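Motstead 紙ガーランド寸法・レビュー対応表

README 兼データカード

概要

手作り品の通販サイトで売られている誕生日用の紙ガーランドとネームバナーについて、出品ページに書かれた寸法と、購入者がレビューに書いた実測値を一行ずつ突き合わせた表です。行数は647、列数は15。対象の出店者は14店で、すべて日本語の出品ページとレビューから取りました。

先に書いておきますが、この表から「手作り品の寸法はあてにならない」という結論を出すのは無理だと思っています。レビューに数字まで書く人は、届いたものが壁に収まらなかった人か、ぴったり収まって嬉しかった人のどちらかに偏ります。測りもせずに飾って片付けた大多数は、ここに一行も入っていません。前の版の説明文には「購入者の実感を反映した」とありましたが、根拠がないので消しました。

作成の経緯

元の表はPlandbyの出品支援チームが社内で使っていたもので、寸法欄の入力を必須にするかどうかを決めるために作られました。必須にした後で返品が減ったという話は聞いています。ただ、同じ時期に送料の表示も変わっているので、どちらが効いたのかはこの表では分かりません。分かると言っている資料を見かけたら、計算方法を確かめてください。

公開にあたり、Motstead側で店名を記号に置き換え、レビュー本文から子どもの名前と年齢を抜きました。ネームバナーは商品そのものが名前なので、この作業は思ったより面倒で、今も抜け残りがあると考えています。見つけたら行番号だけ知らせてください。名前を本文に書いて送られると、こちらの記録に残ってしまいます。
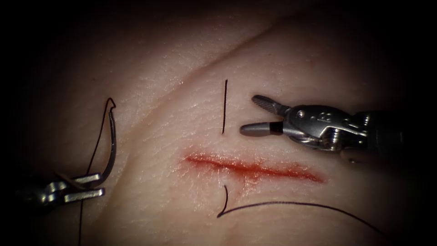 ファイル構成

garland_main.csv　本体。文字コードはUTF-8、改行はLF。
garland_excluded.csv　除外した行と除外理由。理由欄は自由記述で、書き方が揃っていません。
units.csv　単位表記の対応表。「センチ」「cm」「㎝」「糎」を同じものとして扱うために使います。
CHANGES.txt　変更履歴。初版以前の履歴はありません。

表計算ソフトで開くと、shop_codeの先頭のゼロが消えます。消えたまま保存したものを送り返してくれた人が複数いるので、必ず文字列として読み込んでください。

主な列

row_id　行番号。欠番があります。詰めないでください。
shop_code　店の記号。
item_type　ガーランド、ネームバナー、三角旗、その他。「その他」は判断がつかなかったものの置き場で、分類として使えるものではありません。
listed_length　出品ページの全長。
listed_includes_string　全長に紐の余りを含むかどうか。含む、含まない、不明の三種。
reported_length　レビューに書かれた全長。
report_method　どう測ったか。メジャー、壁や窓との比較、記載なし。
custom_flag　文字や色の変更を受けた注文か。
note_text　匿名化したレビュー本文の該当部分。
confidence　作業者がつけた確信度。後述のとおり、あまり信用していません。

残りの列は日付を月単位に丸めたもの、紙の種類、発送方法などで、空欄が目立ちます。紙の種類は出品者の自己申告をそのまま写しました。「厚紙」とだけ書かれた行を画用紙に直したりはしていません。

測り方の問題

listed_includes_stringの「不明」が多いことが、この表のいちばん大きな弱点です。紐の余りを左右に残して送る店と、ぎりぎりで切る店があり、出品ページにはたいてい「全長」としか書かれていません。購入者の側も、紐を引っ張って測る人と、たるませて飾った状態の幅を測る人がいます。たるませれば幅が短くなるのは当たり前で、それを「表示より短かった」と書かれても、出品者としては困るでしょう。

こういう行を除くべきか迷いましたが、除く基準がこちらの好みになりそうだったので残しました。差の平均を取って店ごとの順位をつけるのはやめてください。初版を配った後に実際にそういう表を作った人がいて、紐を長めにつけてくれる親切な店が「誤差の大きい店」として上位に来ていました。

注文変更品についても同じことが言えます。文字数を増やせば長さは変わるのに、出品ページの寸法は標準品のものです。custom_flagが立っている行は、標準品の行と混ぜて計算しないほうがいいと思います。文字数の列を作ろうとしたところ、匿名化で名前を抜いた時点で数えられなくなっていました。順序を間違えました。

確信度について

confidenceは高、中、低の三段階です。作業手引きには「本文に数値と単位がそろっていれば高」とあります。つまり読み取りに自信があるかどうかの話で、購入者の測定が正しいかどうかは何も言っていません。列名が悪いと前から言っているのですが、Plandbyの集計がこの名前に依存しているため変えられないそうです。

作業者間の一致率は公表しません。確認用に抜き出した30行で計算した値はありますが、どの店から抜いたかの記録がなく、全体の品質を示す数字として出すのは気が引けます。高い値でした。高かったからこそ怪しいと思っています。

Prasertsriの自動抽出を試した結果も、本体には入れていません。「1m50」を一メートルと五十枚に分けて読む、「旗八枚分くらい」を長さとして拾う、という具合で、直す手間のほうが大きくなりました。新しい版なら改善しているのかもしれませんが、配布元の説明にある精度は家具のレビューで測ったもののようで、紙の飾りでどうなるかは試すまで分かりません。

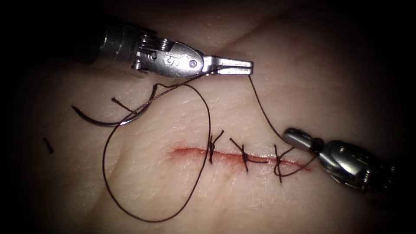 Bredunumからは、たるみの扱いについて別の意見が届いています。飾った状態の幅こそ購入者が知りたい寸法であり、紐を張った全長を正とするのは作り手の都合だ、レビューのほうを基準にして出品ページを直させるべきだ、という内容でした。加えて、壁との比較で書かれた長さを一段低く扱うのもおかしい、壁に収まるかどうかが買う理由なのだから、とも書かれていました。

前半はもっともだと思います。ただ、たるみの深さは飾る人が決めるもので、出品ページに書きようがありません。「飾り幅の目安」という欄を設けている店もありますが、その目安とレビューの値を比べても、差が小さくなる様子ははっきりしませんでした。欄がある店の行が少なすぎて、あるともないとも言えない状態です。後半については、report_methodを残してあるので、同じ重みで扱いたい人はそうしてください。こちらで重みをつけた列はもともとありません。

想定している使い方

寸法表記の揺れを拾う処理の動作確認。
出品ページの入力欄を設計するときの、困った記入例の参照。
レビュー文から単位つきの数値を抜き出す練習。規模が小さいので、学習用というより目で見て確かめる用途に向きます。

やめてほしい使い方

店の評価や順位づけ。記号を元の店名に戻す試みも含みます。
商品の返品率の推定。返品の情報はこの表にありません。
手作り品と量産品の比較。量産品の行は一つもないのに、比較した資料が出回ったことがあります。

既知の不具合

三角旗の一部で、listed_lengthに旗一枚の高さが入っています。出品ページの表記がそうなっていたもので、直すと原文と食い違うためそのままです。

同じ購入者が二度買ったと思われる行があります。購入者の識別情報は受け取っていないので、文体が似ているというだけの話です。重複として消した行はありません。

三月の行が妙に多いのは卒園の飾りが混ざっているためと説明されていますが、item_typeには用途の区別がなく、確かめられませんでした。説明のほうを疑っています。

item_typeが「その他」の行に、どう読んでも風船の束のレビューらしいものがあります。次の版で除外側に移すつもりです。

更新と連絡

更新の時期は決めていません。誤りの報告は行番号、列名、正しいと思う値、その根拠の順で書いてください。根拠が「普通はこのくらいの長さだから」だった場合は直しません。普通の長さがどれくらいか知りたくて作り始めた表なので、そこを前提に直すと何も残らなくなります。

利用条件は同梱のLICENSE.txtに従います。レビュー本文を含む列を再配布するときは、匿名化の抜け残りをもう一度ご自分で確認してください。こちらの確認は済んでいますが、済んでいるというだけです。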